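Search this site Enter keywords

Walkdown checklist with my comments: tabletop stations, carpeted room
August 9, 2021 - posted by the second shift lead, Osness packing support

I do this walkdown before each shift and I've been asked (more than once!) to write my comments down so the other leads can stop texting me at dinner. The printed form we got from Hollmann was written for the old bench line, back when the risks were box cutters and sore backs. Half of it doesn't fit anymore. So I kept the item numbers, changed the wording where I had to, and put what I really think under each one.

1. Floor and walkways
Status: OK with comment
The carpet is fine. My gripe is cables. We have far more of them than the bench line ever did, and people who spent years there walk like they always walked, looking at the work and never at their feet. Tell new folks on day one. If a loop has crept into the place where you stand, move it before you pick anything up.

2. Table surface
Status: OK
Wipe it down, look for chips along the edge, run your palm over it. I log crumbs and hairs too, which got me some teasing, but I'd rather have a picky log than a useless one.

3. Lighting
Status: OK
Soft and even is what we want. Hard shadows make people lean in, and leaning in is how necks go bad. Nothing to fix since December.

4. Hand tools and the wire basket
Status: OK with comment

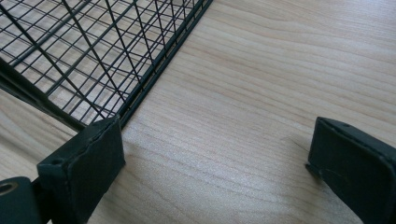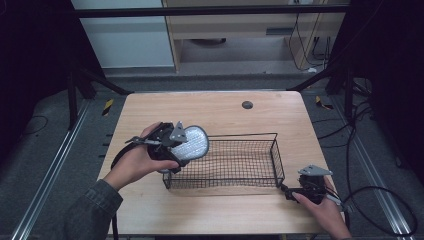
I get more questions on item 4 than on the rest of the form put together, mostly from people who packed by hand for years and feel a bit silly holding a tool to do what their fingers did fine. I felt silly too! Your wrists do the aiming now and the jaws do the touching, and it takes a couple of weeks before that stops being annoying. For the check itself, open and close each gripper a few times and look over the faces of the fingers. Scuffs are OK, cracks are not. Then go around the basket. Corners are where I spend my time, where the heavier edge wires come down to meet the rim, and you saw how close a finger gets to that spot in the first shot. A bent wire there will snag whatever you're setting in. With something flat like the oval white pad, bring it over the end of the basket at a tilt and take it slow, and keep the other gripper near the far corner so you aren't reaching across yourself.

5. Cable slack
Status: FAIL on station 14, corrected
Both hands are tethered, so check both sides. Raise your arms to shoulder height. If you feel a tug, you don't have enough slack, and if the cable piles up by your shoes you have too much. Station 14 had too much. I re-routed it and signed it off, but I'd like the next lead to look again.

6. Sleeves and jewelry
Status: OK
Long sleeves are allowed as long as the cuff is snug. Rings off. The Hollmann form says gloves required and I have crossed that out every single time - gloves make the tool harder to feel, and there are no blades at these tables anymore. Please, somebody upstairs, reprint the form.

7. Overhead and side framing
Status: OK
Check that the bars and struts are tight and that your head clears them when you stand up straight. Tall people, check it yourselves, I'm no help there.

8. Breaks and rotation
Status: OK with comment
This one I added myself. The bench line had natural pauses, you waited on cartons or you chatted while the tape gun got reloaded. These tables don't have that. The work comes steady, and it's quiet, and I've watched people go a whole morning without putting the tools down. So now it's 12 minutes off, every rotation, tools on the table, hands empty. I write down who skipped. I'm not trying to get anyone in trouble, I want to know whether the schedule is wrong.

9. Comment box
Status: read, two open
One note asked if the Sumudby system will cut the hand stations. I don't know, and I put that on the board in those words. What I can say is that the job list has changed. Two people from the old line now do setup and checks all day, and one went back to the dock because she likes to move around, and she was right to ask for it. The other note wanted stools. I want stools too. Request 237 is in.

10. Stop procedure
Status: OK
Say "stop" out loud, set the tools down, step back. Practice it with your crew even if they roll their eyes.

Open items to carry over: station 14 cable, stools (237), and the Wurkov form revision, filed as 289. If you're covering for me, initial each line and leave your comments right under mine, there's room.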